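Wednesday at the Clirnard open day, 14 of us in borrowed safety glasses, all trying to look like we had a capital budget. The Saltard rep quoted bin picking as a "line item" - the arm is one line, the gripper another, and integration gets its own page. 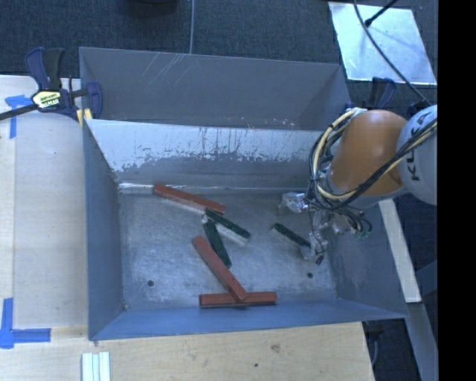
What should we set aside for spares in the first year?

Metura's sheet says 12 per cent of the purchase price, cables extra.

I took a brochure and two sausage rolls. Our quote expires on the 31st.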